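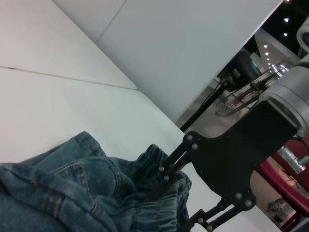
Musel, November

Two-arm teaching station: safety checklist with comments
Project: Wekow, garment handling by remote control
Site: Jornell workshop, upper room
Checked by: Teodoro Sebastian
Work in progress at time of check: denim with elastic waistbands, on the table and on the seat

Marks used: OK, FIX (may run, repair due), STOP (may not run until cleared), N/A. Comments are mine unless another source is given.

BEFORE POWER

Table stable, does not rock when leaned on: OK
Leaned on every corner with the arms off.

Table surface clean, no raised edges that can catch cloth: OK
I ran a hand along the seam. Cloth slides over it in both directions. Keep wiping it down between garments. Lint collects along the seam and the next pair of jeans picks it up.

Arm base bolts tight, witness marks lined up: OK
The mark on the left base is getting hard to read. Redraw it when someone has the paint pen out.

Gripper plate and finger screws present and tight: FIX
One finger screw on the right arm turned a little under light force. Tightened it and asked the operator to recheck after the next full session. If it has moved again, take it out, clean the thread and use thread lock. Do not just keep tightening it.

Finger tips free of burrs, cracks and loose pads: OK
Check them with a scrap of thin cotton. Denim will hide a burr that would ruin a shirt.

Camera brackets at the wrists tight, lenses clean: OK
No play by hand. Wipe the lenses with the cloth in the drawer and put it back in the drawer. I found it on the floor.

Wrist connectors fully seated: OK
Pulled gently on both. The connector must be held by the body for this check, never by the cable.

Cables clear of the joints through the full working range: FIX
With the left arm reaching low across the table, the cable comes closer to the table edge than I like. It did not touch during the check. Add a clip further back so the slack sits behind the arm. Dvorak's installation notes ask for slack at the wrist, and there is enough of it now that some can be taken up.

Cables clear of the garment: OK
Look again whenever a long leg is lifted high. Trouser legs swing more than sleeves do.

Floor behind the operator clear: FIX
Bags and small equipment go on the shelf, not on the floor. I have written this on the last sheet as well.

Fan guard in place, fan stable, airflow directed away from the cloth: OK
The fan may run during teaching if the garment stays still on the table with it on. If the cloth moves, turn the fan down or off before recording.

POWER ON, NO GARMENT

Emergency stop at the operator's seat works: OK
Pressed with the arms at rest and again with both arms moving slowly. Both arms stopped both times.

Second emergency stop, by the door, works: OK
Pressed once with the arms moving slowly. Please stop hanging coats on that side of the door. The button has to be visible from the table.

Arms hold position when the operator lets go of the controls: OK
Tested high, low and at full reach.

Arms do not jump when control is taken up again: STOP, then cleared
On the first try the right arm made a short, quick move when the operator took the handle. The handle had been put down at a different angle from the arm, and the matching step had been switched off in the settings. It is switched back on. Repeated from several handle positions with no jump. Cleared the same morning.
Comment: that setting is not to be changed by operators. If matching feels slow, bring it to me. A quick wrist move with someone's fingers in a waistband is the accident I worry about most at this station.

Speed limit set correctly: OK
Set to 85 percent of the project limit for trained operators. New operators use the slow profile until they are signed off.

Gripper closing force set for cloth: OK
I let each gripper close on the test block and then on a gloved finger at low force. The glove test is for me to do. Operators use the block only.

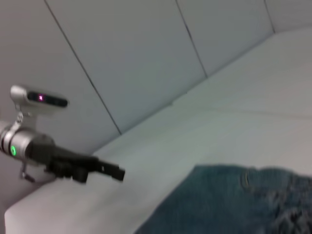

WORKING ON THE SEAT

The project added pickups from a padded seat to the task list, so the sheet has a part for them. The table checks do not cover everything that matters when the arm is working down into upholstery.

Seat cannot slide when pushed by the gripper: OK
Pushed with my knee, harder than the arm would.

Lowest height limit set for the seat, separate from the table limit: FIX
The limit was there, but it was taken from the hard front edge. The cushion gives under load, so the fingers can go deeper than the number suggests and press into it. Measure again with the gripper itself, lowered slowly until the fingers touch, and set the limit from that point. Until this is done, operators use the slow profile on the seat, trained or not.

Backrest clearance for the wrist camera: OK
There is room in straight approaches. With the wrist turned toward the backrest there is less, and the operator cannot judge it well from the wrist view. Use the overview picture for that part of the move.

Upholstery seams free of snags: OK
Look at the seams after each session on the seat. A finger tip that goes into a seam should be opened and lifted straight out. Do not drag it sideways.

No person seated or leaning on the seat while the arms are powered: OK
People treat it as furniture, which it also is. Arms off before anyone sits down. Phones, cups and sweaters stay off it as well.

Garment placed by hand only with arms paused: FIX
I watched one change where the operator paused the left arm only and reached in to turn the jeans over. Both arms are to be paused, every time, and the person placing the garment says "clear" out loud before control is taken up again. Talked it through with the operator at the station.

WORKING ON THE TABLE

Garment pockets emptied, pins and tags removed: OK
Check the small coin pocket too. Metal buttons and rivets are allowed if they are part of the garment.

Garment placed inside the reach of both arms: OK
A heap near the middle is fine. If one leg hangs over the edge, place it again.

Operator lets go if the cloth goes tight: OK
Elastic waistbands need special attention. They stretch a good way and then pull back all at once when one gripper opens. Bring the two grippers toward each other first, then open. I had the operator do this slowly with a spare pair before any recording, and I want every operator to do the same before their first elastic item.

Arms do not cross during normal moves: FIX
They came close when the right gripper held the waistband and the left came in to flatten a leg. There is a software stop for this and it works, but it should not be used as a way of parking the left arm. Agree on a waiting place at the side of the table and return the left arm there whenever it is not needed.

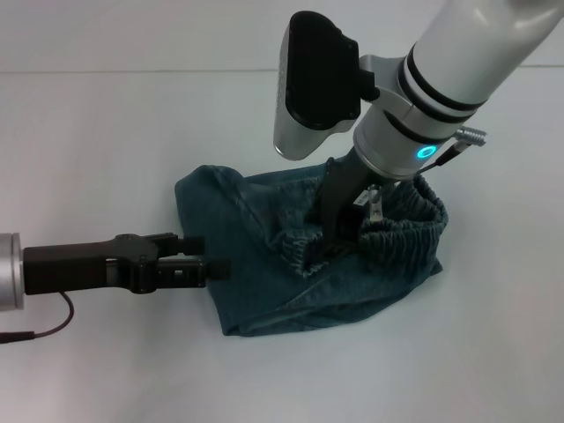 One arm holding, one arm waiting: OK
The waiting arm keeps its fingers off the cloth. If it is going to wait for longer than a short pause, move it back to the side. Do not rest the fingers on the table to take the weight off the controls.

Grippers not pressed into the table through the cloth: FIX
Hard to see from the operator's seat when the denim is bunched up. You hear it before you see it — a small knock from the wrist. When you hear the knock, lift, then close. Do not close and lift together. I heard it more than once in the session I sat in on. No damage to the table or the finger tips.

Status lights readable from the operator's seat: OK
The operator could tell me what each one means without looking at the card. The card should stay on the wall anyway.

Failed tries stopped properly: OK
When a grasp slips, the operator is to stop the recording, pause both arms and start over. Chasing a slipping garment leads to fast moves, and the recording is no use for teaching afterward. Mark it failed and keep it. Do not delete anything from the session folder yourself.

THE OPERATOR

Sleeves, lanyards and long hair secured: OK
Lanyard was in a pocket.

Breaks taken: FIX
The sheet says a break after every six garments. The operator had gone past that and had not noticed. The tally sheet now hangs beside the screen. Tired hands show up in the data as shaky approaches, and I would sooner lose the time.

A second person within earshot: OK
Within earshot means without headphones.

Operator knows how to free a trapped hand or sleeve: OK
Stop button first, then the manual release, then the hand. Shown on the left arm with the power off.

AFTER THE SESSION

Arms parked, grippers open and empty: OK
Garments returned to the bin, not left on the seat: OK
Power off at the wall: N/A, session continued after the check
Log signed by operator: OK

OPEN ITEMS

Finger screw, right arm: recheck after the next full session. Operator.
Cable clip, left arm: fit before the next long-leg garment. T.S.
Seat height limit: measure again with the gripper. Slow profile on the seat until done. T.S.
Waiting place for the left arm: mark with tape at the side of the table. Operator.
Floor: bags to the shelf. Everyone.
Both arms paused for garment changes: I will sit in on another session and watch for this one only.

Result: station may run, with the limits given above for the seat.
Signed, Teodoro Sebastian

Added later, same sheet: cable clip fitted. Left arm taken slowly through its full reach with the power on, and the cable stays clear of the table edge. Item closed. The clip is a spare from the Dvorak box and there are no more of that size, so order some before the right arm needs one.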